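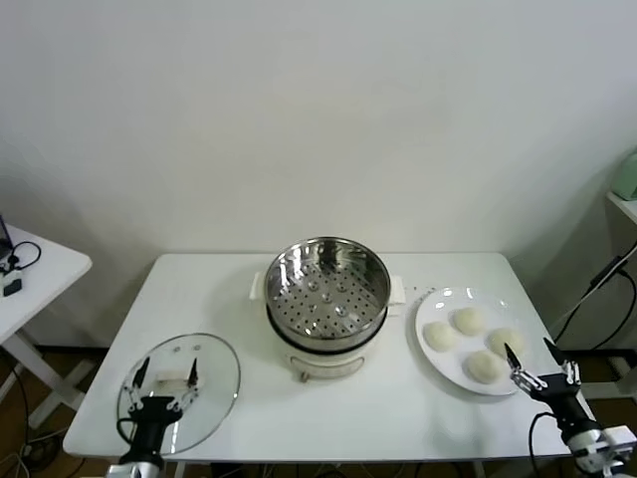 Madigan Athletic asked in its written response to the draft whether a seven-team regional bracket could be run fairly when one side skips the opening round. The Custham Soltley Youth Soccer League has kept the bye in the final format and has changed how it is awarded. The revised postseason rules were released on May 1, 2020, and will apply to the next regional tournament the league is able to schedule.

Under the previous rules, the bye went to the defending regional champion regardless of its record in the current season. Under the revised rules, it goes to the team with the highest points-per-match average across all league fixtures. Points per match replaces total points because the number of completed fixtures has varied between the Custham and Soltley divisions in most seasons, usually on account of field closures. Forfeited matches count as played for both teams. Abandoned matches count only if the second half has started.

If teams are level on points per match, the following criteria apply in sequence: head-to-head result, goal difference per match, goals conceded per match, and a drawing of lots conducted by the league office. Goal difference in any single match is capped at 5 for the purpose of this calculation. The cap does not alter the recorded score. 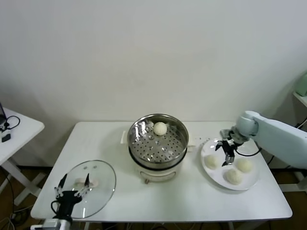 The remaining six teams are seeded by the same method and play a first round at the home field of the higher seed. The bracket is fixed at the time of the draw and is not reseeded after each round. Semifinals and the final will be held at Namen Park, where both the main field and the east field meet the league's minimum dimensions for the senior age group. The east field has no lights, so both semifinals will be scheduled for the afternoon, with the main field reserved for the later kickoff.

Knockout matches that are tied at the end of regulation will go to two periods of extra time, played in full. The golden goal provision, which remained in the league handbook for the junior group only, has been deleted. Matches still tied after extra time will be decided by kicks from the penalty mark. The coin toss for choice of goal will take place at the center circle with both captains present, unless the referee determines that one goal area is unsafe.

Roster rules have also been revised. A player must have appeared in at least 2 league matches for the club to be eligible for the regional tournament. An appearance is defined as entry onto the field of play and must be recorded on the match card by the referee. Players listed as unused substitutes are not credited. A club may apply for an exception in the case of documented injury, and the application must reach the league office before the draw.

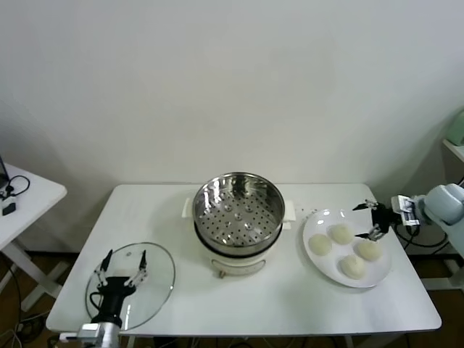 Rosters will be submitted through the online registration system. Paper rosters will no longer be accepted at the field. Changes after the submission deadline are limited to goalkeepers, and a replacement goalkeeper must already hold a current registration with the same club.

The draft rules were circulated to member clubs in April. The league received 61 written comments, most of them concerning the bye, the appearance requirement, and travel between Custham and Soltley for first-round matches. A proposal to play the first round at neutral sites was considered and not adopted. A proposal to allow unlimited substitutions in extra time was adopted for the junior group only.

No tournament dates are being announced with this release. Dates will be posted after field permits have been confirmed, and clubs will receive written notice before the draw takes place. Entry fees are unchanged.

The full text of the revised rules, including the seeding worksheet and the roster exception form, is available from the league office and in the documents section of the league website. Questions on eligibility should be submitted in writing by the club's registered contact.

Custham Soltley Youth Soccer League
League Office, Namen Park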